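The Hutex open day in March promised a model kitchen, and I drove 212 miles on the strength of those two words. Amerley Odoi led our group past the Coutinho hall at a trot, reserving her real feeling for the washing-up corner. I have had shorter museum tours.

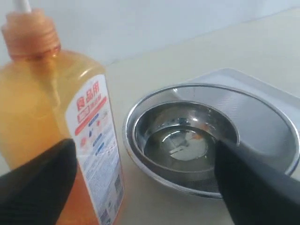 Orange dish soap with a pump top, marked "食品用" (for food use).

I asked whether I could buy a bottle. I could not, but the shop had a Drokel sponge set and a free pen. I took the pen.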